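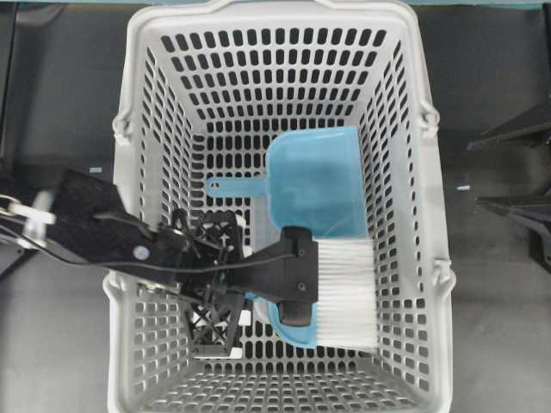
# The Iditz House Broom

We have sold a good many brooms from our shop in Brirnby, and the Iditz is the one we keep coming back to, both on the shelf and in our own kitchens. It's a soft indoor broom with a beechwood head and a long, plain handle, made for wood floors, tile, vinyl and that awkward strip of linoleum by the back door where everything seems to land. If you grew up in a house where somebody swept after supper every night, you'll know the feel of it as soon as you pick it up. If you didn't, well, this is a lovely place to start!

The head is 10 inches wide. We get asked fairly often whether we'll ever carry a wider one, and the answer for now is no. A wide head is wonderful in a hallway and a nuisance everywhere else, and most of us have chairs, and cats, and a trash can that doesn't quite fit where it's supposed to. The Iditz goes between the legs of a dining chair without any fuss and turns neatly in the corner behind the toilet, which is as unglamorous a spot as a house has and the one that shows up a bad broom the fastest.

## The bristles

The bristles are horsehair, black and a little springy, set close together and trimmed so the outer rows lean slightly outward. Horsehair picks up the fine stuff, the flour and the dust and the gray fluff that gathers under a bed, and it doesn't flick crumbs across the room the way a stiff plastic bristle will. You'll notice that you sweep more slowly with it, with longer strokes, and that you end up with one tidy pile and very little drifting around the edges of it.

It will shed a few hairs in the first week or so. Please don't worry about this! They are loose trimmings from the making, and after several good sweeps (and a tap or two against the porch step) they'll be gone.

We wouldn't use it outdoors. Gravel and wet leaves will bend the bristles out of shape, and once they've taken a bend they're stubborn about keeping it. For the porch and the garage, have a look at the stiffer brooms on our yard page.

## The handle

The handle is beech too, sanded smooth and rubbed with oil. It screws into the head on an ordinary wooden thread, with no clips or collars to snap. Turn it until it's firm and then give it a small extra nudge. In a dry winter the wood can shrink a touch and the handle may work itself loose, and another turn puts it right.

It comes in two lengths. The regular handle suits most people nicely. The long handle is for anyone who has spent years stooping over a short broom and blaming their mattress. A simple way to choose: stand up straight with the broom you have now, and if your top hand sits below your chest, you'll probably be happier with the long one. Several of our customers have written to say they bought the regular, tried a neighbor's long, and came back. We sell the handles separately for just that reason.

There's a hole drilled near the top with a loop of cotton cord through it. Do hang your broom if you possibly can. A broom left standing on its bristles in a closet will have a permanent lean by spring, and it's a sad thing to see on a broom that has hardly been used.

## The Su hand brush

For a long while we sold the Iditz alone, and people kept asking what we would put with it, so now there is the Su. It's a small hand brush with the same horsehair in a curved head, and it fits the palm very comfortably. We reach for it on stairs, on windowsills, on the seat of the car, and for brushing the last of the pile into the pan, where a full-size broom is always a bit too much of a good thing.

You can use it with whatever dustpan you already own. If you're buying a pan new, look for a thin, straight front edge, and lay it on the floor before you pay for it to see that it sits flat. A pan with a warped lip leaves a line of dust behind every time, and you can chase that line halfway across a kitchen. Plastic or metal makes less difference than you'd think.

The Su is sold by itself or together with the Iditz as the Floor Pair, which saves a little and ships in the same box.

## Looking after it

A horsehair broom asks for very little. Comb the fluff out of the bristles now and then with an old hair comb, or just with your fingers over the trash. A couple of times a year, swish the bristles in lukewarm water with a drop of dish soap, rinse them, shake them out and hang the head bristles down to dry. Keep the wooden part out of the water as much as you can, and don't be tempted to speed things up on the radiator, as heat makes the hair brittle and can split the beech.

If the handle starts to look thirsty, rub it with a little mineral oil on a rag and leave it overnight. December is when we do all of ours, when the heat has been on for a while and everything in the house is dry.

## Details

- **Head:** beechwood, 10 inches wide
- **Bristles:** black horsehair, medium soft
- **Handle:** oiled beech, regular or long, screw-in
- **Hanging loop:** cotton cord
- **Best for:** wood, tile, vinyl, linoleum, stone
- **Not for:** patios, gravel, wet floors, thick carpet
- **Guarantee:** 2 years on the head and the handle

## Ordering and returns

The broom ships from Puvbridge, where our packing room is, with the handle and head wrapped separately. Because of the length of the box it travels by ground, and it can take a few days longer than our smaller things. Orders that come in before noon generally go out the same afternoon.

If it isn't right for you, send it back, even if you've swept with it. We only ask that you comb it out first. The guarantee covers a cracked head, a split handle or bristles that come away in tufts, and you don't need to keep the box or find a receipt. Just tell us the name the order was under and we'll look it up.

If you're near Brirnby, do come in and try one. There's a regular and a long hanging by the door, and the shop floor can always use it.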